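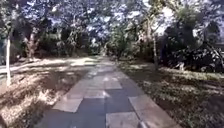

A paved path under trees.

How to check a freelance editor before you pay

Every editor's website promises to make your manuscript shine. Ignore that and ask for a sample edit.

1. Send 673 words from the middle of the book. Everybody polishes chapter one, so it tells an editor very little.

2. Send the same pages to two people. I used Peiyu Fan and a packager called Plunau. Fan queried a muddled timeline. Plunau moved commas and praised my "voice."

3. Ask which books they worked on, then look inside for the credit. A list of 151 "satisfied authors" with no titles is worth nothing to you.

4. Get the number of passes in writing. "Full edit" can mean one quick read.

5. Pay in stages. If they want 100 percent up front, I'd want a very good reason, and I haven't heard one yet.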